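Olix Tenant Portal – User Guide
Section 2: Reporting a repair and following your case
Last updated December 15, 2025

Welcome to the part of Olix we love most! Once your account is active (see Section 1), you can send a repair request to your landlord and, if the repair doesn't happen, pass the same request to the Plaltavside housing desk without typing it all over again. This section covers both.

Before you begin

Have these close by:
- your unit number, written the way it appears on your lease
- a phone number where you can be reached on weekdays
- the dates of any earlier calls or letters on the same problem, if you kept them

CAUTION: Olix is not for emergencies. If you smell gas, see sparks or have water coming through a ceiling light, leave the room and call your local emergency number first. You can file in Olix later. 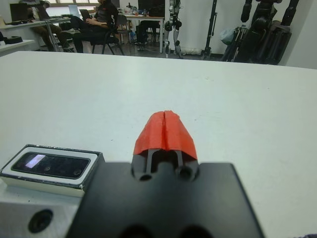
Filing a new request

1. Sign in and choose My Home.
2. Check the address at the top of the page. If you have lived at more than one Plaltavside address, the most recent one shows first.
3. Select New Request.
4. Pick a category. Heat, Water, Electrical, Doors and Windows, Pests, Mold and Shared Areas are all on the first screen. The rest are under More.
5. Pick the room. For a stairwell, laundry room or parking area, choose Shared Areas and leave the room blank.
6. Describe the problem in your own words, up to 1000 characters. Plain and short works great: "Bedroom window will not close, cold air comes in at the bottom" is a terrific report.
7. Enter the date you first noticed it. A best guess is fine; tick Approximate.
8. Choose when someone may come in. You can offer several time slots, and please do, it really does speed things along.
9. Select Review, read it through once, and select Send.

You will get a case number right away by text or email. Write it down somewhere handy. Every message about the repair carries that number.

Note: Drafts are saved for 20 days. To find one, go to My Home, then Drafts. A draft is not a request, and your landlord can't see it.

Note: If a neighbor has already reported the same problem in a shared area, Olix will offer to add you to that case. Say yes! Your name goes on the list and you receive all the updates, and you can still add your own comments. At Rocha Court, the first building to join, residents of all 142 apartments can now follow one elevator case together instead of filing separately.
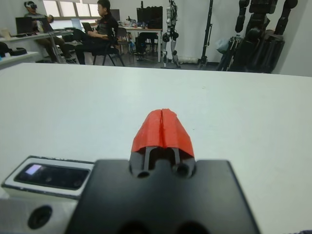 Reading your case status

Sent: the request has reached the landlord or manager.
Opened: someone on their side has looked at it.
Scheduled: a visit has been set. The date and time window are on the case page.
Work Reported: the landlord says the repair is done. Your answer is needed (see below).
Closed: you agreed it was done, or you withdrew the request.
With City: the case has gone to the housing desk.

Status changes show up within around 2 hours. If a case looks stuck on Sent and you have already had a call from the manager, add a comment saying so. Comments are dated automatically and can't be edited afterward by either side – a wonderful thing to have if your case ever goes to a hearing.
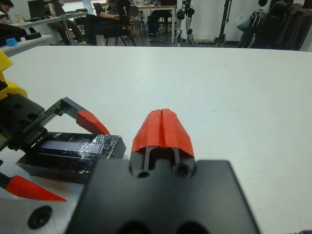
Teresa Wojnar

Answering "Work Reported"

1. Open the case from the link in your message, or from My Home.
2. Try out the repair yourself. Run the tap, turn up the heat, lock and unlock the door.
3. Choose Fixed, Partly Fixed or Not Fixed.
4. For Partly Fixed or Not Fixed, say what is still wrong.
5. Select Submit Answer.

CAUTION: Choosing Fixed closes the case. You can reopen it, but only from the Help page and only with your case number.

Take your time with this one. A patched ceiling can look lovely in the afternoon and show a stain after the next rain, so it is perfectly all right to wait for some bad weather before you answer.

Sending a case to the city

The Send to City button appears on the case page when the repair deadline for that category has passed. Heat and water have the shortest deadlines. The full list is on the Deadlines tab, which was reorganized in March and is now much easier to read.

1. Open the case and select Send to City.
2. Confirm that an inspector may contact you.
3. Choose whether your name may be shown to the landlord. For a problem inside your own unit they will probably guess, but the choice is yours.
4. Select Confirm.
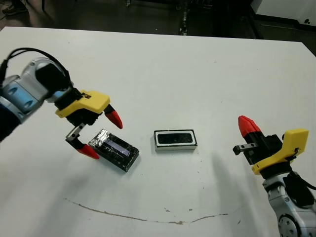

The inspector sees your original description, the dates and all comments. There is no fee, and you don't need to be up to date on rent to ask for an inspection.

Note: Tenants in buildings managed by Skaren will see a second button, Request a Call. It goes to Skaren's own repair office, and using it does not stop or delay the city case.

If you miss the inspector

A notice will be posted to your case with a Pick New Time link. Select it, choose a slot, and you're set. If none of the times work for you, use Comment to suggest your own. Evening visits can be arranged for heat cases during the winter.

For changing your phone number, language or text alerts, go to Section 3, Account Settings.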